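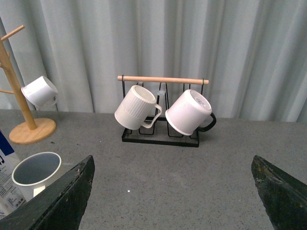 Bovard W2 wrist camera and finger kit

Part group: end effector add-ons
Fits: Surkedside bench arm, both wrist versions
Supplied as: kit of parts, self-assembly

The Bovard W2 puts a small color camera behind a pair of wedge-shaped gripper fingers, so that both fingertips stay in view while the arm approaches an object. It is meant for home builds and shared workshops where the arm handles ordinary household items: mugs, cups, cartons, small containers. No machining is needed. The bracket bolts to the existing wrist plate with four M4 screws, and the cable runs along the forearm in the clips provided.

Contents

Camera module with fixed-focus lens
Bracket, left and right halves
Two finger blanks, dark green
Cable, 500 mm, with strain relief
Screw set and 2.5 mm hex key
Printed calibration target

Dimensions and limits

Finger opening, maximum: 100 mm
Weight with fingers and camera: 216 g
Distance from wrist plate to fingertip: 167 mm
Supply: 5 V from the wrist connector
Mounting: four M4 screws, 8 mm

The weight counts against the rated payload of the arm. Enter it in the tool settings before the first powered move, or the joint torque limits will trip with the arm extended.

Assembly notes

Fit the camera module to the left bracket half first. The ribbon connector is not reachable once the halves are closed. Tighten the bracket screws evenly and check that the fingers close without touching the lens cover. Route the cable with the wrist turned fully in each direction before closing the last clip. If the fingertips do not appear in the lower corners of the view with the gripper open, the bracket is on backward.

Mug handling layout

The layout used with this kit needs a plain countertop, a curtain behind it, and a few kitchen items. A second view from head height is recommended for planning, with the wrist view used for the final approach. The De Graaf overhead mount holds a suitable camera and is sold separately.
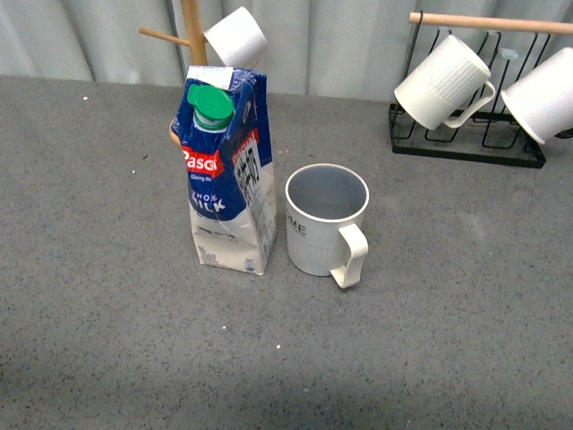
Counter seen from head height: milk carton, upright mug, wooden mug tree and wire rack.

White mugs against a light curtain have low contrast, so set exposure manually and lock it. Handles are the usual grasp point on a rack or tree. For an upright mug, approach the rim from above with one finger inside the wall. Keep taller items such as cartons away from the approach path, as the bracket is wider than the fingers.

Open containers from above

Depth estimates are least reliable when the camera looks straight down into a round vessel. The rim gives a usable edge, but a smooth interior can return highlights that shift with the wrist.

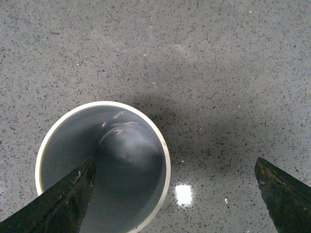 Mask saturated pixels before fitting a circle to the rim, and reject any fit with less than half of the rim in view. On speckled surfaces, apply a light blur first; the small flecks otherwise produce false corners. Lower the approach speed for the last 30 mm of travel.

Wear and spares

The finger coating scuffs in normal use. This does not affect grip. Replace a finger when the tip is chipped or the two tips no longer meet. Finger blanks are sold in pairs and can be sanded to shape before fitting.

Compatibility

The kit works with the Kovunham control board from firmware 2.1 onward. Earlier boards supply power to the camera but do not pass the video signal.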